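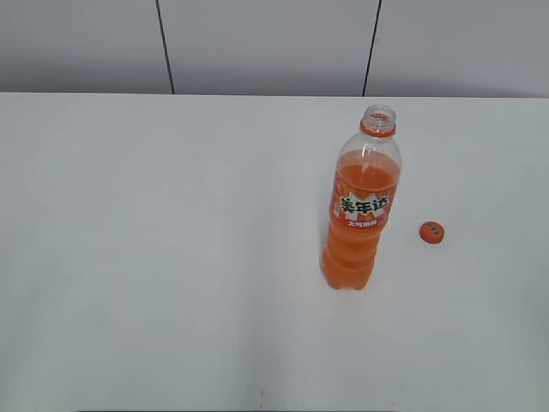 We're looking for people to come and open bottles with us in December, and if that sounds like an easy afternoon, well, for most of you it will be! Landance is a study of how ordinary people manage ordinary drinks packaging at home, and it's run by Amik from the ground floor of the Hellström building in Rivormont. We're interested in the everyday screw cap, the sort you meet on a bottle of fizzy orange, with the little orange ring that stays behind on the neck once the cap is off and lying on the table beside it. Some people twist it off without a thought. Others reach for a tea towel, or the rubber gloves, or whoever happens to be in the next room, and we'd love to hear from all of you.

So far 348 people have taken part, and we are very grateful to every one of them, but we're still short of people over sixty, people with small hands, and people who have arthritis or have had a hand or wrist injury in the past. Please don't rule yourself out because you think you'd be no good at it. A bottle you can't open is every bit as useful to us as one you can, and you're welcome to stop whenever you like.

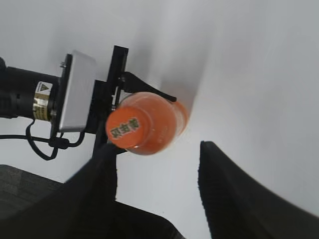 The second half of the session is about holding and pouring, which people tend to have stronger opinions on than they expect. Where do you take hold of a full bottle? Do you tip it from the neck or from the middle? And do you look at the drink at all while you do it? With a translucent orange bottle like this one, where the light comes through the side, many of our visitors say they judge the pour by eye, while others go entirely by weight. You'll handle five bottles in all, with a good rest in between, and we'll ask you a few questions as you go along (there are no wrong answers, and we do mean that).
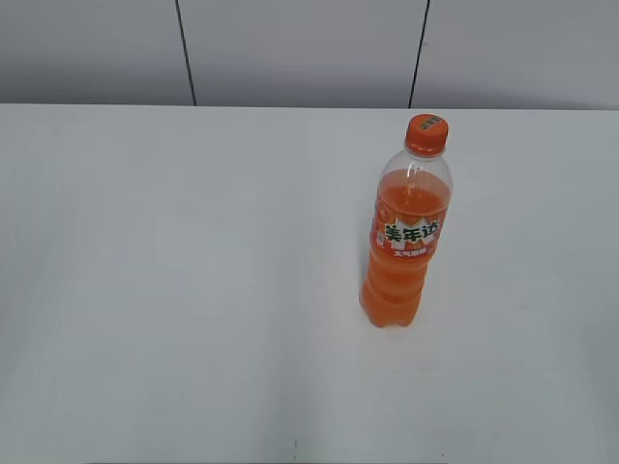 Do I have to drink anything?

You don't, and most people prefer not to. The drinks are there to be opened, closed and poured, and there's tea, coffee and water in the kitchen for afterwards. If you have an allergy, do mention it when you book.

Sessions last an hour and we pay £12 for your time, plus your bus fare if you keep the ticket. We have places every Friday during the month, morning or afternoon, and the last session starts at 5 o'clock for those of you coming from work.

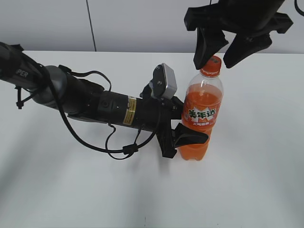 You're very welcome to bring a friend or a relative along, whether they'd like to take part too or would sooner sit with a magazine. The building has a level entrance and a lift, and there are chairs with arms if you find those easier.

To put your name down, ring the Landance desk or call in at Hellström reception and ask for a booking form. Tell us which part of the day suits you and anything you'd like us to know about your hands, and we'll write back within seven days with a time.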